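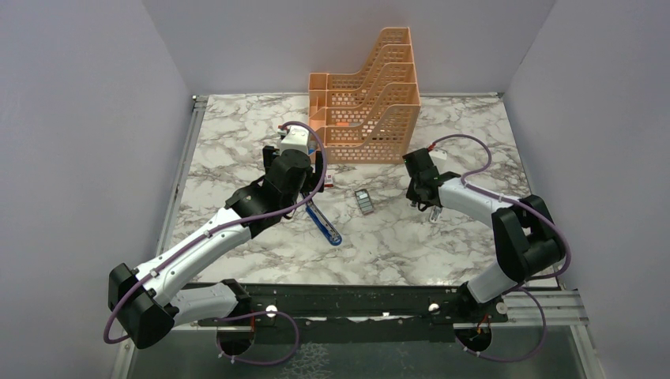

Hellorange Ablage aus Kunststoff auf marmorierter Tischplatte.

"Ohne Pfiff kein Spiel"
16. Juni 2021

Die Handballsaison im Kreis Drondham ist abgebrochen, die Ansetzungen für den Herbst laufen trotzdem schon. Zuständig dafür ist seit sechs Jahren der Schiedsrichterwart des Kreises, der selbst noch Jugendspiele pfeift. Seinen Namen möchte er nicht in der Zeitung lesen, es gehe um die Sache.

Die Sache ist schnell beschrieben. Für die kommende Spielzeit sind 265 Partien gemeldet, dafür stehen ihm 49 Schiedsrichterinnen und Schiedsrichter zur Verfügung. "Das klingt nach mehr, als es ist", sagt er. "Ein Teil pfeift nur im Gespann, ein Teil spielt am selben Wochenende noch selbst, und wer in Nordin wohnt, fährt ungern bis Cativlow." In den unteren Jugendklassen pfeift deshalb oft jemand aus dem Heimverein. Erlaubt ist das im Kreis, beliebt ist es bei den Gästen nicht.

Vereine, die zu wenige Schiedsrichter melden, zahlen eine Abgabe. In der letzten vollständigen Saison kamen so 2.810 Euro zusammen. Das Geld fließt in die Ausbildung, also in Lehrgänge, Pfeifen und Regelhefte. Ob die Abgabe wirkt, darüber wird im Kreis gestritten. "Manche Vereine haben sie fest eingeplant und zahlen einfach", sagt der Schiedsrichterwart. Er würde sie lieber staffeln und im zweiten Jahr deutlich erhöhen. Der Antrag dazu liegt seit Januar vor, beraten wurde er noch nicht.

Angesetzt wird inzwischen über das Programm Susovura. Früher ging alles über Telefon und eine Liste, die jeder in einer anderen Fassung hatte. Jetzt tragen die Schiedsrichter ihre freien Termine selbst ein. "Wenn sie es denn tun", sagt er. Absagen am Spieltag nimmt er weiterhin nur telefonisch an - eine Nachricht um sieben Uhr morgens habe er einmal übersehen, und zwei Mannschaften standen in Nordin ohne Unparteiischen in der Halle.

Beim Nachwuchs ist er vorsichtig zuversichtlich. Der Theorieteil des letzten Lehrgangs lief online, die praktische Prüfung steht noch aus. Wer besteht, wird in den ersten Spielen von einem erfahrenen Kollegen begleitet. "Die Regeln lernen sie schnell. Schrittfehler, Kreis, Zeitstrafe, das sitzt nach ein paar Spielen. Schwer ist der Vater auf der Tribüne." Viele hörten genau deshalb nach dem ersten Jahr wieder auf. Von den Vereinen erwartet er, dass sie Zuschauer ansprechen, die ausfällig werden, auch die eigenen.

Er selbst will noch eine Saison weitermachen. Einen Nachfolger gibt es bisher nicht. Der nächste Lehrgang ist in Cativlow geplant, melden können sich Jugendliche ab 14 Jahren über ihren Verein.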